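Junior chart analyst, currency desk

Ledura needs an analyst at its Sulness office to write short daily notes on the major currency pairs. 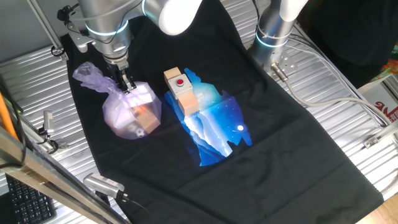
Last year's starter in the role remarked that the early reading takes some getting used to.

Hours: 2 shifts, mornings or evenings. 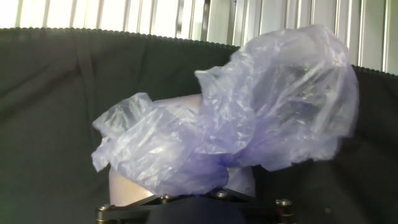
How to apply

Send a CV and one note of up to 600 words on any pair by 15/02/2022. Quote reference 765.
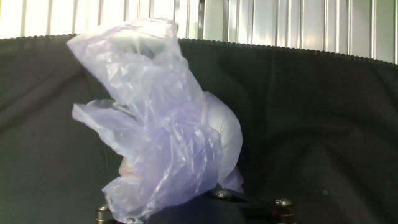
Interviews are held by phone. The job starts in May.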